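Zanwood: our VR game project, final report
Marcelino Cuesta and Yolandi Joubert
Nov 24, 2022

So for our major project Yolandi and I made a short VR game called Zanwood, where you play a lighthouse keeper who has to get the lamp going again before the supply boat arrives. I did the programming and the puzzles, Yolandi did all the art and most of the sound (the seagulls are me, sorry).

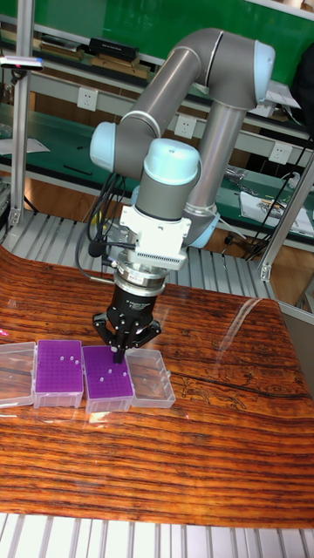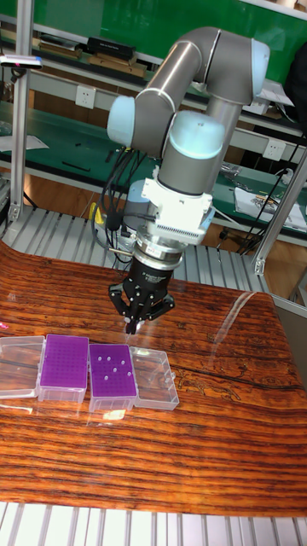 Robot arm over the tabletop, two views.

We started with a much bigger plan. Zanwood was meant to be a whole island with a village, a mine and a villain called Captain Jernberg, and by October we had a village with no doors and a captain who slid around like he was on ice. We cut the lot and kept the lighthouse, which was my favourite bit anyway!

The hardest part was the stairs. Walking up a spiral in a headset made our testers feel pretty crook, so we swapped it for teleporting between landings. There are 16 landings, and each one has a window where the colour of the sky changes a little as the storm comes in. Yolandi painted those skies by hand and they look fantastic.

We had 40 people play it. Most of them finished, but heaps got stuck on the fuse box puzzle - I'd hidden the last fuse behind a bookcase and forgotten to put in a hint. Now the radio crackles when you get close to it. My commit log says I changed that one puzzle 613 times, and I believe it.

If we had another term I'd fix the rope physics and bring Captain Jernberg back, with legs that work this time.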